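1/30/19

**Kevier adds brown matte worktop to its bench line**

Kevier has extended its line of assembly and packing benches with a large-format top in matte brown. The new top is sold under the Sikeo name and fits the base frames the company has shipped since November. Orders placed before that month can be retrofitted with a bracket kit, sold separately.

The change concerns the surface and the front edge. Earlier Sikeo tops had a gloss finish, and buyers running overhead lighting reported glare at the working position. The matte finish is intended to reduce that glare and to make small pale parts easier to find. The front of the top is closed with a metal strip in a pale tone, fixed from below so that no screw heads sit on the working side.

Gizella Bakos, product manager for benches at Kevier, said the color was chosen after trials at the Seyoum site, where gray and off-white tops were tested against brown. "Off-white showed every scuff within a shift," she said. "Gray was close to the floor color, and people set trays down too near the edge."

The top is rated for a distributed load of 45 kilograms per shelf zone and is supplied in one piece. Sections can be joined end to end, but Kevier advises against joining across the front, where the strip would be interrupted. Cleaning is with a damp cloth and mild soap. Abrasive pads will polish the matte layer and leave bright patches that cannot be removed. 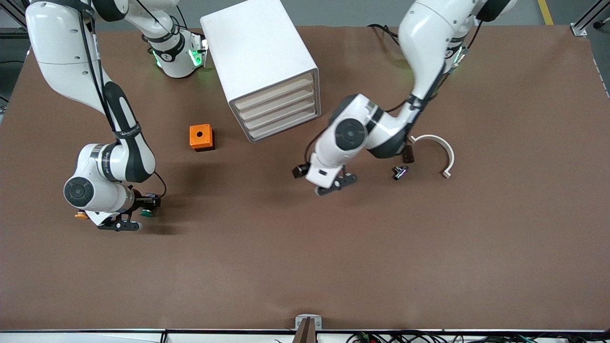
Frames are ordered separately under the Standex part list, which now runs to 13 items. Existing brackets and posts carry over without change. Leveling feet are included with each frame and should be set before the top is fastened, as the mounting holes allow little movement afterward.

Kevier plans a first run of 2,000 tops. A second run of 4,000 is scheduled if the Seyoum site confirms its order. Replacement edge strips will be stocked in single lengths.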